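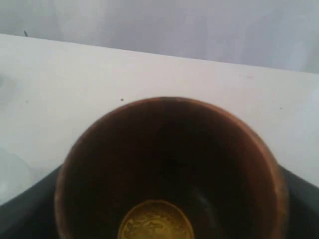
Figure 2. Brown cup from above, gold-coloured coin at the bottom.

3.2 Cups and tokens

The cup was the part of the kit we changed most. Early on (Pundlow pilot) we used clear tumblers and people simply looked through the side, so the hiding was no hiding at all. Opaque brown cups after that. The one in Figure 2 has a thick rounded rim and a wall that goes dark quickly below it, nearly black towards the middle, and this matters for the task: a player sitting back in the chair should see rim and shadow only, a player leaning over should see the token.

Tokens. Buttons were tried first, then dried beans, then coins. Buttons too dull against the brown. Beans rolled. The gold coin stays bright even in the shaded part of the cup and we kept it for all later sessions. Its face carries a raised design which several players wanted to talk about (a dragon, a flower, "some sort of knot"), and we let them, as long as the round had finished. Raised border helps fingers too. Older players in the Tundomen group found a smooth disc hard to pick up from the bottom of a cup and asked for something with an edge.

Each session had 37 rounds, played at a table in pairs. One player hid, the other guessed, then swap at the half-way break. The hider chose between 5 cups and could place the coin anywhere inside, flat or leaning on the wall. Leaning was rare and we did not score it separately, though perhaps we should of. Guessers were allowed one lean per round. A second lean ended the round and was marked as a miss.

In total 192 rounds were dropped before analysis, mostly for talking during the guess, a few because the score sheet was unreadable. Dropped rounds are not made up by extra play; pairs got tired and we prefered shorter sessions to full ones.

Sound was a problem we did not plan for. A coin dropped from rim height rings, a coin lowered by hand makes hardly any noise, and hiders worked this out within a few rounds. Some then used it to mislead, tapping one cup while loading another. Henare (Digby Henare ran the evening sessions) suggested a felt disc in the base. We tested it for one evening in June. It killed the ring but the coin sat higher and could be spotted sooner, so out it went. Instead hiders were told to lower the coin, not drop it. Compliance fair.

Cup spacing follows the Dala layout, a hand's width between rims, order fixed. The Savolainen variant with a curved row was not used here, table too narrow. Lighting was left as found in each room. We note that overhead light catches one side of the rim more than the other and a guesser on the bright side may see deeper into the cup before leaning; seats were swapped along with roles to even this out, but see 4.1 for the pairs who refused to move.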